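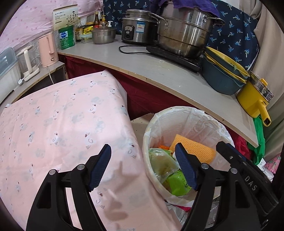
## What you get in the kit

I bought the Gasa hand-held gripper kit in April and I've been using it to record chores in real kitchens and bedrooms ever since. This README is half data card, half review. If you only want the files, skip down to "Layout". If you're wondering whether to spend money on one of these, keep reading, I have opinions!

The box has the gripper, a camera mount, a charging cable, a strip of calibration stickers and a spare set of fingers. You hold it, you squeeze, it records. Assembly took me 27 minutes the first time, and a good part of that was me putting the mount on backwards (the arrow is tiny, bring a flashlight).

## The recordings

- 86 episodes, all in people's homes
- 3 tasks: `tidy_bedding`, `bin_small_trash`, `clear_counter`
- 29 frames per second (yes, 29, see Known problems)
- One operator per episode, no audio

Most of the homes are in Prastville. They're small places where the cooking and the sleeping happen close together, so you get a folded pink blanket right next to a lined wastebasket, with a stockpot on an induction cooktop just past them. I love this for training. A policy that has only ever seen a bare lab table is going to have a bad time with a patterned blanket and a busy counter full of kettles and bottles, and I wanted it to have the bad time on my desk and get it over with.

Érica Seixas did the bedding episodes and I did nearly everything else. She's left-handed and I'm not, so if you see two very different approach angles, that's us. The `operator` field tells you which.

## How it feels to use

Pretty good! The ribbed fingers are my favorite part. They get hold of cloth without me having to pinch like crazy, and they do fine with crinkly wrappers. Flat cardboard is harder. I ended up sliding the piece to an edge first, which you'll see all over `clear_counter`.

The open linkage arms look flimsy in the store photos. Mine have been knocked into door frames, dropped on tile once, and shut in a drawer, and the pivots are still tight. I check them before each session anyway – a quarter turn with the little wrench if anything wiggles.

Things I don't love:

- The trigger spring is stiff. After an hour my hand is done.
- The wide lens sees a LOT of the room. Ask before you record in somebody's home, and show them a clip so they know what "wide" means.
- The manual is one folded sheet, and the diagram for swapping fingers is just wrong. Loosen the back screw, then the front one.

I also tried the Jeselano for a couple of weekends. It's lighter and the app is much nicer, but the fingers are smooth and bedding kept slipping out. If you mostly move cups and boxes, get that one. For fabric and trash I'd go with the Gasa again.

## Layout

```
data/
 tidy_bedding/
 bin_small_trash/
 clear_counter/
meta/
 episodes.csv
 operators.csv
scripts/
 check_sync.py
 trim.py
```

Each episode folder has a video, a `pose.csv` and a `width.csv` with the finger opening over time. Widths are in millimeters. Poses are relative to the first frame, so don't try to line up two episodes from the same room and expect them to match.

## Getting started

1. Run `python scripts/check_sync.py data/` and look for anything marked `drift`.
2. Run `trim.py` if you want the idle bits at the start and end removed. It writes copies and leaves the originals alone.
3. Read `episodes.csv` before you split. Keep each home entirely in train or entirely in test, or your numbers will look way better than they should.

## Known problems

- The recorder is supposed to do 30 and it does 29. I asked support and they said a firmware fix is on the list. The timestamps are fine, so use those and ignore the frame index.
- Tracking gets jumpy when a big soft thing fills the view. Blankets are the worst for this. Bad stretches have `pose_ok` set to 0.
- Some early `bin_small_trash` episodes end before my hand has fully backed away. I left them in.
- Glass lids and clear plastic confuse the depth estimate. I don't have a fix.

## Thanks

Fontes lent me a second battery and then let me keep it, which saved the evening sessions. Relabeling help is very welcome – open an issue with the episode number and tell me what's off.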